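Electric Hot Pots: Your Questions, Our Doubts

Compiled by Bianka Erdős for the kitchen pages of Rondeo

Readers keep writing in about small electric pots, the rounded kind with a dial on the front and a glass lid. Most of the letters ask whether they are worth the counter space. My own view is that some are, for some people, and that the box promises more than the pot delivers.

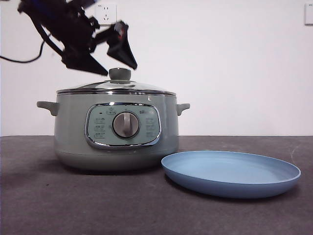 Issue 30, page 2

Do I need all those functions on the panel?

I doubt it. A pot with three rows of labels on each side of the dial looks busy, but a heating plate mostly gets hotter or less hot. Ask the seller what wattage each setting uses. If two settings share a number, you have one setting with two names.

Why is the print so small?

I'd like to know that myself. Read the panel in the store, at arm's length, with whatever glasses you wear to cook. If you can't make out the words there, you won't make them out through steam.

Is a glass lid better than a metal one?

It lets you look in without lifting it, which is handy for noodles and soup. Once the pot is boiling the glass fogs and you end up lifting it anyway. Check that the knob is screwed on firmly — and that the maker sells a spare.

Do the side handles stay cool?

"Cool-touch" is a phrase I have learned not to trust. Loops that match the color of the body look nice, but the color tells you nothing about the heat. Use mitts until you know your own pot.

Can I cook corn on the cob in one?

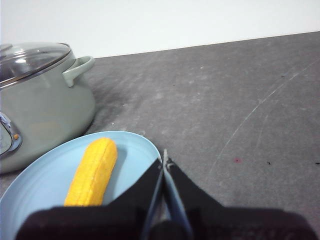

Yes, if it fits. A full ear is longer than many of these pots are wide, so snap it in half before you start. Cover it with water, put the lid on and begin testing after a few minutes of boiling. Armelle Renaud of Sumer wrote to say hers takes twice as long as the recipe leaflet claims. I believe her over the leaflet.

Can I wash it in the sink?

Not if the heating base and dial are built into the body. Wipe the outside with a damp cloth and keep water away from the socket. "Easy clean" on the label usually refers to the inside.

Will it replace my stove?

No. It may get you through a dorm year or a kitchen remodel.

Do you recommend a brand?

Not yet. We'll look at prices again in May. Until then, keep the receipt and try every setting before the return window closes.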